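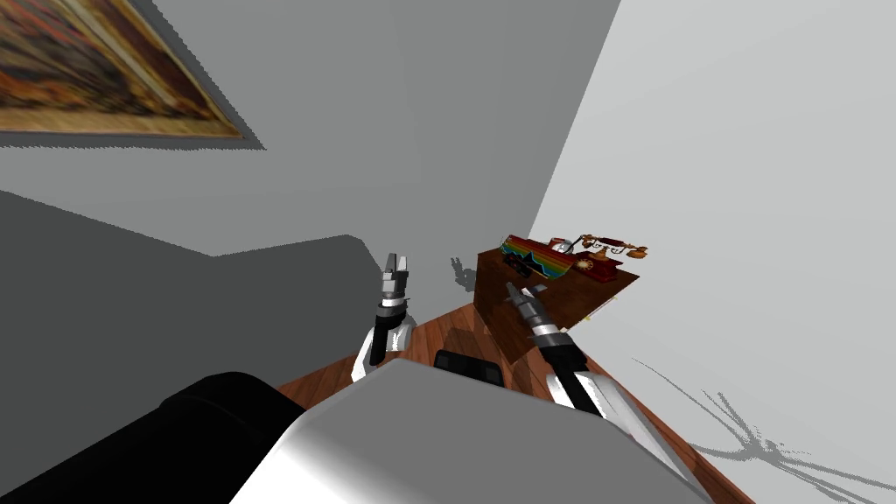
Simulated trials: questions on the Todcombe rules

Last updated Monday, July 5, 2021

Which rules apply to a two-arm trial run in simulation?
The same ones as on the floor. Reach limits, speed limits and stop conditions are set before the first run and may not be changed within a series.

How close may a gripper be to furniture before a grasp?
Within 23 mm, at reduced speed. Contact with furniture counts as a fault, and 2 faults end the run.

May objects be swapped between runs?
Only between series. The object list is part of the record – send the new one to Trokell with the scene file.

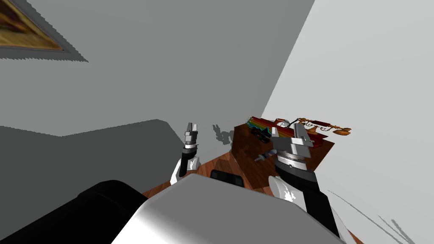
Lindgren wrote in May that the fault rule is too strict for low tables, where the fingers have to pass close to the front edge, and asked for light contact to be logged without ending the run.

Will the fault rule change?
Not in this issue. Light contact has no agreed force limit in the simulator, so it can't be judged the same way twice.

How long are records kept?
For 11 months. Vovaven scene files are kept with the run log, under the same number.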